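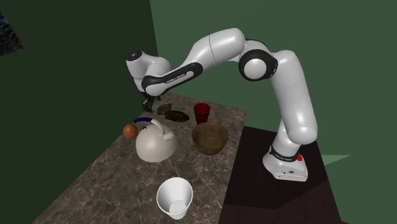 I'd been in the Skakness robotics club for all of one evening when Estíbaliz Gallardo put me in charge of the kettle. I was delighted (I thought I'd be making the tea!) but no, she meant the one on the screen, standing on a simulated kitchen counter with a bowl, a couple of cups and a robot arm leaning over the lot.

The club meets above the old library, up to 30 of us on a good night, and for months now it has been working towards the Barrios Cup. It's a competition run entirely in simulation, so you don't need a real arm or a real kitchen, only a decent computer and a lot of patience. Each team gets the same arm and a heap of kitchen layouts, and you write the bit that decides what the gripper does next. There are 500 layouts to practise on and another 200 kept back for judging in December.

My first go was dreadful. I'd written what I thought was a very sensible plan — go up, go across, come down — and the arm swept straight through the kettle's handle and sent everything skidding. Estíbaliz laughed so much she had to sit down. Then she showed me how to slow the last bit of the move and check the wrist before closing the fingers, and we ran it again, and again, and I missed my bus.

What I love is how quickly you start caring about silly things. Which way a handle points, say. Or how close two small objects can sit before the gripper can't get between them. I now look at my own worktop at home and think, well, that's a rotten layout, you'd never reach the cup from there.

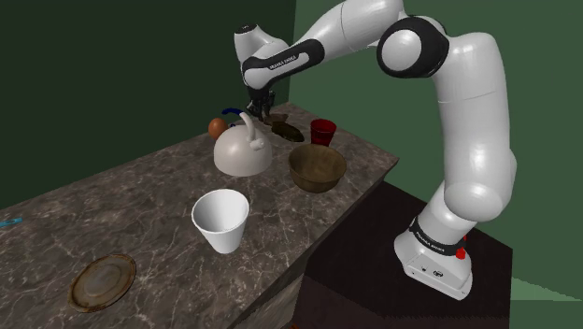
Unai Marín thinks we all practise on the easy layouts too much, and that a team which only does the ones it likes will come unstuck in December. He'd have every beginner start with the crowded counters and cry about it early.

He may be right, and I've started on the crowded ones, with biscuits for support. My score last week was 900, which put me just above the Handden juniors and well below everybody else. I've moved the approach a little higher, and I'm trying it again tonight.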